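Trarncombe side table, glass and chrome: two years on

The Trarncombe is a tubular-frame table with a clear glass top, sold flat. Assembly needs one hex key and takes 27 minutes if the legs are left finger-tight until the glass is down. Tighten them earlier and the top will not sit level. I made that mistake on the first attempt.

Curved legs put the load on short lengths of tube, so a hard floor shows up any twist in the frame. Mine had 3 mm of rock at one corner — cured by slackening two bolts and retightening them under weight.

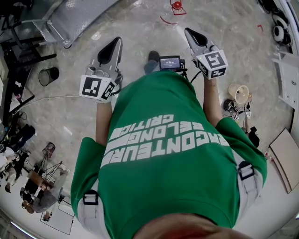 Fortin wrote in to say that the same table rocked on carpet as well, and that felt pads had made it worse until thicker ones went on all the legs.

I have not tried felt. On polished stone I would choose clear rubber, which grips better and can be wiped clean.

The chrome marks easily. A dry microfiber cloth removes fingerprints; glass cleaner left streaks on the tube. The top has one small chip on the underside, from moving it in August.

Rated load is 50 kg. I keep a printer on it and have seen no sag. Spare bolts are sold only in packs of 2.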